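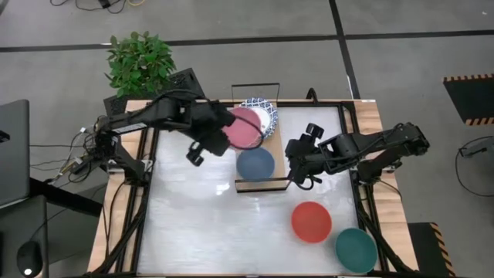
Jumwood Acquires Bramwell Tableware to Expand Everyday Dining Range

BRAMWELL, 6 July 2023 - Jumwood, the housewares group, today announced that it has completed the purchase of Bramwell Tableware, a maker of plates, bowls and serving dishes for homes and small restaurants. Financial terms were not disclosed.

The agreement adds 1,120 products to the Jumwood catalog and gives the group its first full line of colored dinnerware. Bramwell Tableware will keep its name, its design office and its present management team.

"Bramwell has a loyal following among people who use their dishes every day," said Kaj Lykkegaard, chief executive of Jumwood. "We intend to support that business and bring it to stores it has not been able to reach on its own."

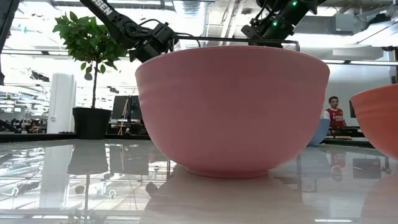
Distribution and Store Plans

Bramwell products will be sold through 2,926 retail locations under existing Jumwood supply agreements. The first orders will ship to stores in the fall, with bowls and plates offered both singly and in sets of six.

The Kamel and Asutari ranges, already part of the group, are not affected by the purchase. Current Bramwell customers should continue to place orders through their usual sales contact - account numbers, prices and payment terms remain in force until the end of next June.

Media inquiries may be directed to the Jumwood press office during normal business hours.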